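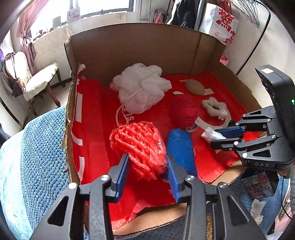
calum_r
Day two of box sorting for the Dilier set. I've got 117 episodes saved and my wrists are done. Do you all swap the items out between takes, or just shake the box? I've been shaking.

araba_q
Swap! I change a couple of things every 30 takes. With soft stuff like yarn the model gets lazy fast if it's always the same bundle.

dostthorpe2
Disagree — shaking is plenty at this stage. I did 349 on one box and only changed the order. Grasps came out fine.

araba_q
Fine on that box, sure. Did you try it on another one?

dostthorpe2
...no. It's on the list for June.

calum_r
Ok, swapping tomorrow then. Do you keep the fumbles? I dropped the bath pouf a lot.

araba_q
Keep them if you recover, toss them if you had to reach in by hand.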